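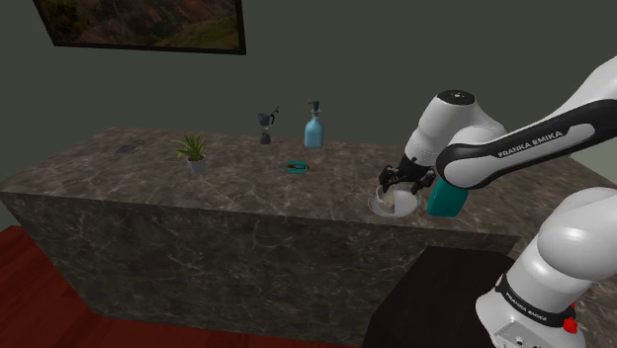 Fig. 18. Cup and saucer at the end of a marble countertop.

Setting up the Flallus 2 caller's amplifier for a dance night

1. Put the amplifier on a table behind the caller, out of the path of anyone still learning which way is left.

2. Plug in the power cord before the speakers. The other order works too, but it makes a thump the front square will take personally.

3. Connect the headset mic to the socket marked CALL. The socket marked MUSIC also fits it, and will give you a very small caller inside a very large banjo.

4. Turn CALL to 5 and MUSIC to 3. Walk to the back of the hall and have someone say "allemande left." If you can't make out the words, raise CALL. Leave MUSIC alone, however much the dancers beg.

Note: In halls longer than 85 feet, add the Quinlan extension speaker (part 3680) and point it away from the mic.

Caution: Keep drinks off the lid. The vents go straight down to the parts you paid for.

5. At the break, press HOLD. The light turns amber and the mic goes dead. Check the light before you discuss anyone's footwork.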